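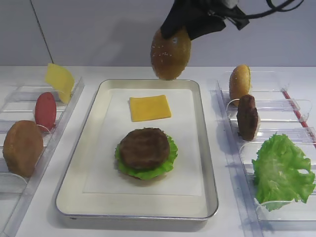 Burger makings: patty, lettuce, sliced cheese and a sesame bun top.

Trummer to close Rosell kitchen and shift baking to Plarko

2020-03-08

Burger chain Trummer will close its central kitchen in Rosell in November and buy its buns from the Plarko bakery on the other side of the river, the company told staff this week.

The kitchen has supplied the chain's stores with buns, sauces and pickles from a leased building on Tannery Road. Trummer said the lease was up for renewal and the ovens were near the end of their working life. Replacing them would have meant closing the building for two months, with no other site able to cover the orders.

The change affects 32 people. General manager Brigitta Fankhauser said 20 of them had been offered work in the stores or at Plarko, and that talks with the rest would begin once rosters for the winter were settled.

“We looked at staying where we are and we looked at building new,” Ms Fankhauser said. “Neither one added up for a business our size. Plarko already bakes at night, they have room on the line, and they're a short drive from every store we run.”

Sauces and pickles will be made at the back of the harbour store, where the old function room is to be fitted out as a prep kitchen. A permit application went in last month. Neighbours have until the end of the notice period to comment, and the plans can be viewed at the front counter of the town offices during business hours.

Customers are unlikely to see much difference at the counter. Trummer said the bun recipe belonged to the company and would go to Plarko under the supply agreement – the same flour, the same sesame topping and the same size. Menu prices will be looked at in the usual way later in the year.

The union delegate at the kitchen, Edeltraud Eberhard, said workers had expected some kind of announcement but were surprised by how soon the site would shut.

“People here have been getting up at three in the morning for a long time,” she said. “Some of them will be glad of store hours. Others arranged their whole family life around finishing at noon, and a closing shift is no good to them.”

Ms Eberhard said the main concern was whether years of service would be recognised for those who moved to Plarko, which is a separate employer. She has asked for that in writing. Ms Fankhauser said the company was seeking legal advice on the point and would reply to staff directly.

A second question is the morning bus. The Tannery Road service was timed to suit the bakers and the timber yard next door, and riders have asked if it will keep running with fewer people on board. The town's transport office said it had not been asked to change the timetable and had no plans to do so. 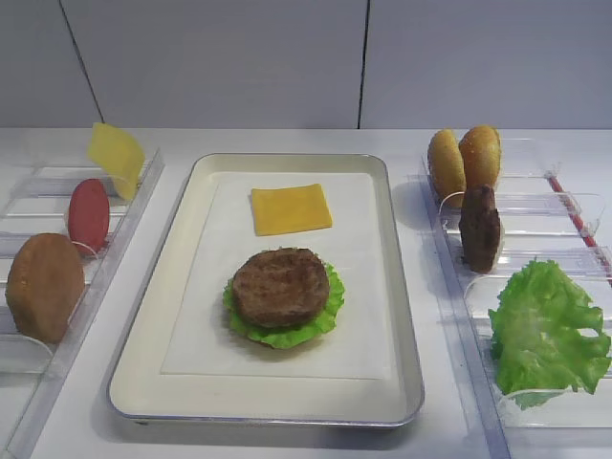
Ordering system also changing

The company will replace its in-store ordering software at the same time. The new system, from Otidex, will send bun and sauce orders to the suppliers at the end of each day's trading. At the moment store managers phone them through to the kitchen, and a late call can mean a second van trip before the lunch trade.

Two stores will try the system first – the harbour store and the one beside the Rosell library. Training for shift supervisors starts after the school holidays. Trummer said it would keep the phone line open during the trial in case an order failed to go through.

The Tannery Road building is owned by a family trust, which has not said what it will do with the site. It was a laundry before the ovens went in, and the zoning still allows light industry. A spokesperson for the town said there had been no enquiries about a change of use.

The factory shop at the front of the building, which sells day-old buns by the bag, will close along with the kitchen. Bags left over after the morning run currently go to the food pantry on Mill Street. Trummer said Plarko had agreed to take over that delivery, and that pick-up times would be confirmed with the pantry before the move.

Staff with questions about transfers have been asked to speak to their supervisor or leave a note at the kitchen office.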